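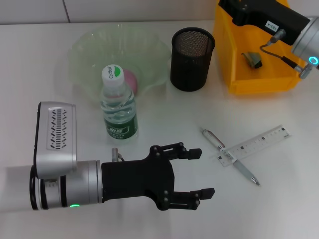

The desk setup at Eltwood, with the bottle standing in front of the bowl.

I've been teaching robot arms by remote control since August, and I have an opinion I'd like to get off my chest: we're letting the wrong people do it.

By wrong people I mean people like me. I'm quick with the controls, I like the puzzle of it, and I tidy a desk like someone trying to beat a score. Put a bottle in front of me and I'll go straight for it, grab, done, next. My boss Marloes Martens loves my numbers (63 clean runs in one shift, thank you very much!). But then you watch the trained arm copy me and it snatches at things. Of course it does. It learned manners from me.

Firdevs Bayram came over from the Wallin office, where she'd spent years packing orders by hand, and she was slow. I mean really slow. She'd bring the fingers in, stop, shift a tiny bit, and only then close them. I figured her runs would be useless. We trained on 2,000 of mine and a much smaller pile of hers, and guess whose version I'd trust with my own coffee mug? Not mine!

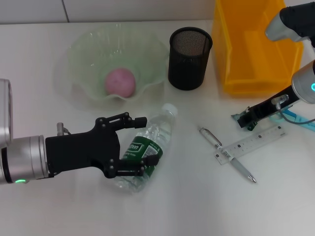
Left gripper around the bottle, ruler and pen still crossed on the right.

Karthik Siriwardena, who sits across from me and disagrees with me for sport, says it all washes out once you collect enough. Maybe. He's got 3,798 runs in his folder and he may well be right about the easy stuff. But a bottle on its side isn't that easy when you can't feel it, and a pen lying across a ruler is worse – go in too fast and you've moved both. More of my bad habits won't fix that, I don't think. It'll just make them really well documented.

So here's what I'd do. Hire people who've handled things for a living, packers, cooks, folks who stock shelves, and pay them by the hour. Drop the run counter from the wall, too. Marloes has agreed to try it at Eltwood for 4 weeks, with the counter switched off, and I've already caught myself looking up at the blank screen to see how I'm doing.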